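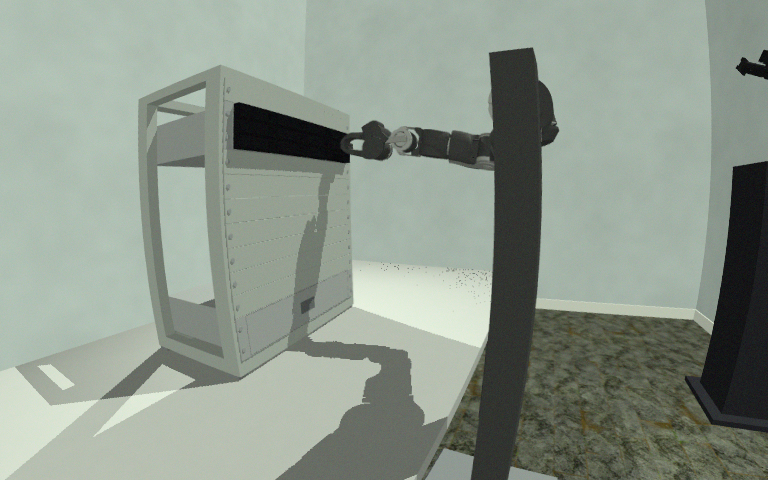 Robot Software Laboratory
Handout 6: Approach, contact and release in a rack-servicing task

Course tutor: Rūta Rimkutė
Simulation support: Gaëtan Texier

6.1 Scope

These notes cover the control and planning side of the rack-servicing exercise. Perception was dealt with in Handout 5, and the rack pose is assumed to be available as a transform in the robot base frame. All work is done in the simulator with the Avdale task package. You will need your inverse kinematics solver from Handout 3.

The task is to bring the gripper to a module in the upper part of the rack, grasp it, draw it out along the slot axis and stop at a given extension.

6.2 Frames

Four frames are used: base (B), rack (R), slot (S) and tool (T). The slot frame has its origin at the centre of the slot mouth, with x pointing out of the rack along the direction of travel, z up, and y completing a right-handed set. The slot-to-rack transform is fixed and is read from the task file. Only the base-to-rack transform changes between episodes.

Errors in rack yaw matter more than errors in rack position. A position offset shifts the grasp by the same amount wherever the module is. A yaw error turns the extraction axis, so the sideways error grows with the distance pulled. Write the extraction path in S and convert it once, after the rack pose has been fixed for the episode.

6.3 Phases

The controller is a state machine with five states.

TRANSIT. Joint-space motion to the pre-grasp pose. Planned with the sampling planner, full collision checking on.
APPROACH. Straight line in S towards the slot mouth, orientation held constant.
CLOSE. Fingers close under a force limit. The arm holds position.
EXTRACT. Straight line along +x in S, compliant in y and z.
RELEASE. Fingers open, then the tool backs off along +x.

Transitions depend on measured quantities. Do not use fixed delays: a delay that suits one episode will be too short in another, and the fault will show up two states later, where it is hard to trace.

6.4 Collision geometry

The rack model is supplied in two forms. The visual mesh is for rendering only. The collision model is a set of convex boxes, one for each bar, panel and shelf. Do not replace it with a single convex hull, which fills the open side and the slots and makes every grasp pose invalid.

During APPROACH, contact between the fingertips and the target module must be allowed. Add this pair to the allowed collision list on entry to the state and remove it on leaving RELEASE. Contact between the wrist and the front panel stays forbidden throughout.
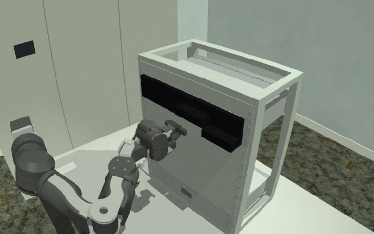
Clearance between the fingers and the panel is small when the target sits low in its band. The planner treats the two as separate bodies and will return a path which is valid but passes very close. Add a padding term to the panel during TRANSIT and drop it at the pre-grasp pose. If the padding is left on, APPROACH will fail at its first waypoint.

6.5 Compliance in EXTRACT

Use a Cartesian impedance law with high stiffness in x and lower stiffness in y and z. Rotational stiffness about z should also be reduced, to take up the remaining yaw error. Too low a value lets the module tilt and jam against the slot walls — the force in x then rises steadily while the displacement stays flat. Log both and plot one against the other.

6.6 Work to hand in

a) The state machine, with every transition condition written out.
b) Results over 127 episodes with random rack yaw, listed by the state in which each failure occurred.
c) Force and displacement plots for one success and one jam.

Keep the random seeds at 46 for tuning and 21 for the final run. Limit the planner to 1000 iterations per query. Questions about the task file go to Gaëtan; questions about marking go to Rūta.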